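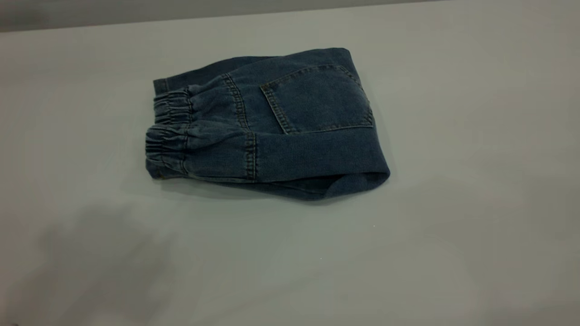 Chapter 4
Acceptance Rules for Handling Soft Goods

4.1 Scope of this chapter

Chapters 1 through 3 dealt with rigid parts, where a finished task can be checked against a drawing. A bracket is seated or it is not, and the tolerance is printed next to the dimension. Garments have no such drawing. Two people folding the same pair of pants will leave two different outlines, and both may be fit for the shelf. A robot cell that folds clothing must still be accepted, audited and repaired against something, and that something has to be written down before the first cycle is run.

This chapter sets out how to write an acceptance rule for a folded garment, how to record the end state of each cycle, and how to handle disputed results. Machine guarding and speed limits near people are treated in Chapter 7. Readers working with bagged or boxed goods may go directly to Section 4.6.

4.2 Terms

End state: the condition of the garment and the work surface after the robot has released the garment and withdrawn to its rest position.

Footprint: the area of the work surface covered by the garment in its end state, seen from above.

Stack edge: any outer edge of the folded garment along which two or more layers meet.

Face feature: a part of the garment used to judge which side is up, such as a patch pocket, a label or a line of contrast stitching.

Gathered zone: a part of the garment drawn in by elastic, including cuffs and some waistbands. A gathered zone does not lie flat and must not be judged by a flatness rule written for plain cloth.

The last term causes the most trouble in practice. Denim with elastic cuffs is a common case. The cuffs hold their pleats whatever the robot does, and the leg next to the cuff tends to puff out. A rule that calls for even thickness across the whole stack will reject good folds of this garment and pass good folds of a straight-leg one. The remedy is to exclude gathered zones from the thickness check and to state separately where they should lie.

4.3 What an acceptance rule must contain

A usable rule names the garment class, the permitted footprint, the face feature that must be visible, the permitted spread between layers at each stack edge, and the permitted angle to the table. It also names who may change it. Angle is often left out. Where the next station is a person, a bundle lying at a slant is harmless and the rule should say so. Where the next station is a second gripper, the angle has to be limited or measured and passed on.

The rule should be written so that two trained reviewers, working apart, reach the same verdict from the same record. Words such as "neat" and "tidy" fail this test and should be removed.

4.4 Recording the end state

The record is made after the arm has cleared the view and before anything else touches the garment. The following practice is recommended for table-top cells:

Use a fixed camera and do not move it within a batch.
Use a matte surface in a plain color that contrasts with the garment.
Keep lighting constant. Soft shadows are acceptable if they do not hide a stack edge.
Wipe lint from the surface between batches. Small specks do not void a record.
Store the record with the cycle number and the version of the rule in force.

A single end-state record shows the result only. It cannot show how the garment was gripped, how many attempts were made or how long the cycle took - these come from the controller log, and the two must be kept together.

4.5 Case: the Navley trial

Navley, a garment returns handler, ran a folding cell at its Flaltholm site under a rule drafted by Subbarao Namboodiri. The trial covered 1,822 cycles on mixed pants. Two reviewers judged every record, and they disagreed on 60. Of these, 19 concerned the waistband end of the fold, where one reviewer read a rolled edge as a loose layer and the other read it as a finished fold.

The first draft had no entry for rolled edges. The revised rule, dated January 13, 2022, allows a rolled edge on one side of the stack if no layer beneath it extends past the footprint. The disputed records were then judged again under the new wording, and both sets of verdicts were kept. Overwriting the earlier verdicts would have made the trial impossible to audit.

Exercise 4.2 at the end of the chapter asks the reader to draft a similar entry for hooded garments.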